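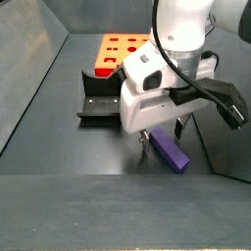

Will the purple blocks ever be sold singly, one reader wants to know, or do I have to buy the whole Alberg set again?

Singly, yes! I've got 186 spares on the shelf and I'm happy to mail just one — put the color in the order notes.

Do other blocks fit with them?
Hitton ones do. I tried a few from Dralix last November and they were a hair too long, so I gave up on those.

How do I clean mine?
Damp cloth, no soap. I do a big batch at once and leave it on a towel overnight.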